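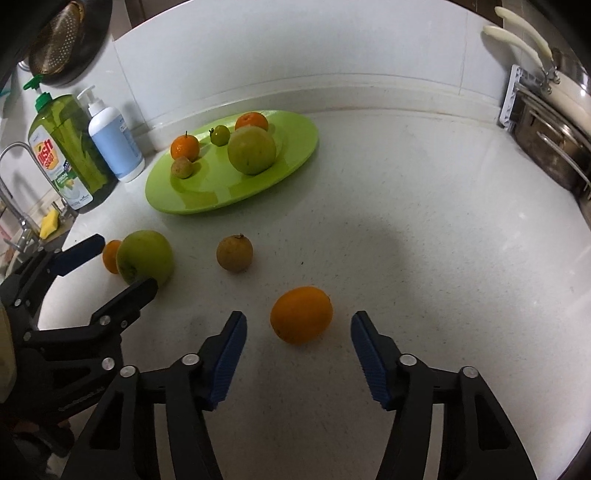
Chapter 3
Grasping and Releasing: The Hand-Held Gripper Project

Chapter Objectives

After completing this chapter, the student will be able to:

Name the main parts of a two-finger gripper and state the purpose of each.
Explain the difference between a grasp that holds an object by friction and a grasp that holds it by shape.
Carry out a two-handed sorting task with a pair of hand-held grippers and keep a proper task record.
Judge whether a recorded attempt is suitable for use in the class collection.

Key Terms

approach, attempt, compliance, contact patch, finger, friction grasp, jaw opening, pad, release, reset, shape grasp, task record

Introduction

In Chapter 2, students built a simple arm with two joints and learned to move its tip to a chosen point. An arm of that kind can reach an object, but it cannot yet do anything with it. The present chapter is concerned with what happens in the last few inches: how the fingers approach an object, how they close upon it, and how they let it go in the right place.

The chapter is organized as a class project. Student teams use grippers held in the hand to carry out ordinary kitchen tasks, and each attempt is recorded by a camera mounted on the tool. The recordings made by all teams are then combined into one collection, which will be used in Chapter 5 when the class studies how a machine can learn a movement from many recorded attempts. Work done carelessly in this chapter will therefore be met again, and students are advised to keep that in mind.

The project follows a course of study first prepared for the Tisivine Technical Program by Misaki Kobori. It was later revised for two-handed work by Marcelino Montes, who added the fruit-sorting task described in Section 3.4. In the July session in which the revised version was first taught, the class collection reached 796 attempts.

3.1 Why Fruit?

A wooden block has flat sides, known edges, and a fixed weight. It is a good object for a first lesson and a poor one for a second. Fruit presents the difficulties that a gripper meets in ordinary use. An apple is smooth and firm, and may turn between the fingers if it is held above or below its widest part. An orange has a dimpled peel that gives slightly under pressure. A small fruit with a dull skin may be easy to hold but hard to reach when larger fruit stands close to it. No two pieces are exactly alike, even when they come from the same bag.

Fruit also shows the results of poor handling. Too much force leaves a bruise or a split in the skin, and this can be examined after the session. Students should inspect each piece before and after use and enter any damage in the task record.

3.2 Parts of the Gripper

The grippers used in this project have two fingers, which open and close together. Each finger is made of flat plates joined by screws. Openings are cut in the plates to reduce weight. Since the student must hold the tool at arm's length for long periods, a small saving in weight makes a noticeable difference by the end of a session.

At the tip of each finger, on the inner face, is a pad. The pad is the only part of the gripper that should touch the object. Its surface is ribbed with fine grooves, and it is softer than the plate behind it. When the fingers close, the pad changes shape a little to match the object. This property is called compliance. The area over which pad and object meet is called the contact patch. On a round object held by hard, flat fingers, the contact patch is very small, and the object may roll. A compliant pad makes the patch larger.

The screws at the finger joints work loose with use. They are to be checked at the start of every session. A finger with a loose joint will close at a slight angle, and the pads will no longer meet face to face.

3.3 Friction Grasps and Shape Grasps

In a friction grasp, the fingers press on opposite sides of the object, and friction at the pads keeps it from slipping. The grasp fails if the pressing force is too small or if the surface is slick. A thin film of dish soap on an apple is enough to cause failure, which explains the rule that work surfaces near a sink must be wiped and dried before any attempt.

In a shape grasp, the fingers reach partly around or beneath the object, so that it would have to move a finger aside in order to fall. Less force is required. The fingers must, however, have room to pass below the widest part of the object, and on a crowded plate that room is often lacking.

Most attempts in this project combine the two. Students should learn to state, for any given attempt, which of the two is doing the greater share of the work.

3.4 The Two-Handed Sorting Task

In this task the student holds one gripper in each hand. Several pieces of fruit are placed on a counter, and a plate is set within reach. The student transfers the fruit to the plate in the order given on the task card.

The approach should be made with the fingers already open. The jaw opening should be wider than the fruit, and the fruit should lie midway between the pads before closing begins. If one pad touches first, the fruit will be pushed toward the other and may roll away.

Both hands may work at the same time, but they must not cross. The left gripper takes fruit on the left side of the counter and the right gripper takes fruit on the right. A piece near the center may be taken by either hand, and the choice is entered in the task record.

Release is made with the fruit resting on the plate. Fruit must not be dropped, even from a small height. After the last piece has been placed, both grippers are drawn back and opened fully. The attempt is then complete, and the reset may begin.

Materials for Each Team

2 hand-held grippers, with cameras
Assorted fruit, large and small
1 plate
Task cards
Task record, Form Tu
Clean cloth

Before You Begin

Write brief answers to the following in your project notebook. You will return to them at the end of the chapter.

Explain why an object may roll when only one pad has made contact.
Describe how you would grasp a small fruit that touches a larger one on one side.
State what information a task record must contain if another team is to repeat your work.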